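29/09/2025

Up before six because the spreader was coming to Karkwood at seven, and of course it came at twenty past eight. I'd have had another hour in bed if I'd known. Spent the time walking the bottom field with the dog instead, which did us both good, though she rolled in something by the ditch and I've had to keep the car windows down ever since.

So, muck. That's what today has been, start to finish. We've been putting off the compost question all summer and I'm quite tired of thinking about it. The green waste compost from the Sternham site is cheap and there's plenty of it, but the load we had in July had bits of plastic all through it, and I was picking out plant labels and scraps of bag for days. The farmyard manure from Fleury is lovely stuff, dark and crumbly, two winters old, but it costs more and you have to take it when they've got it, whether your ground is ready or not. Well, they've got it now! I said yes on the phone last week before I'd properly done the sums, and then did the sums afterwards, and then had a biscuit.

107 tonnes of it is now sitting on the headland at the top of the long field, steaming away like a pudding. I had expected it to look bigger. The lad driving the spreader did four loads on the Grurungate side before the rain came across, and then we both stood in the barn doorway looking at it and agreed that was probably that. He's back tomorrow if it stays dry overnight. The tractor had left some fairly deep ruts by the gateway, and I'm going to have to do something about that corner before winter, because it's the same corner every year and every year I say the same thing. Hardcore, or move the gate. Moving the gate would be better. Hardcore is what will happen.

Seema Sengar rang while I was hosing my boots off, to go through the soil results. I'd been dreading them a bit. The phosphate is fine, more than fine, so no need to buy any of that in (hooray), but the potash is low across the whole of the long field and the pH has slipped again on the slope. She thinks lime first on the slope and leave the muck off there till spring, so the two don't go on together. She was very firm about it – something to do with losing the nitrogen into the air if you put them on on top of each other – and I wrote it down on the back of the feed bill so I wouldn't argue with it later. I'd been all for getting everything done in one go while the machine was here. She also asked whether I'd had the muck itself tested and I went rather quiet.

I do see her point. If you don't know what's in it, you're only guessing at how much bagged stuff you can leave out in March, and leaving out the bagged stuff is the entire reason I'm doing this. The quote for the spring fertiliser came in at £508 a tonne and I had to read it again with my glasses on. So tomorrow I'm to go up with a bucket and a spade, take little bits from all over the heap, mix them up and send a bag of it off. I pity whoever opens the post at the laboratory.

Came in at half past four, soaked to the knees, and couldn't face cooking anything complicated. Noodles, with the last of the runner beans and an egg on top. Got the checked cloth out, for no reason except that I was sick of looking at brown.
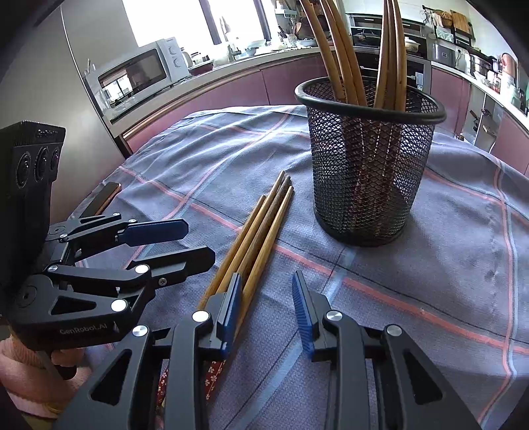
Chopsticks out, ready for noodles.

Ate far too much and then sat there doing nothing for a good half an hour with the radio on. There was a man talking about cover crops, which I ought to have listened to, but I kept drifting off. I caught enough to make me worry about the vetch. Ours went in late and it's very patchy down the middle, thick as a hedge at either end and hardly a leaf in between. Slugs, I expect, or the drill was blocking and I didn't notice. I'd like to blame the slugs. The rye has come up beautifully all round it, so at least something will be holding the ground together over winter and hanging on to whatever the muck gives us.

Did the spreading records after that, which took three goes because I kept putting the wrong field name in the wrong box, and then found I'd written the date of the soil test where the date of the delivery should be. I've left a good strip along the ditch with nothing on it, wider than it needs to be, and marked it on the map in red pen so that I can't be talked out of it by a man in a hurry.

Rain's stopped now. I've just been out to shut the hens in and it's clear right over towards Sternham, with a bit of wind getting up, so the top might dry off enough. You can smell the heap from the back door. I don't mind it at all, but I've brought the washing in.

To do tomorrow: bucket and spade, ring about the lime, find the other glove, move the electric fence off the headland before he drives over it.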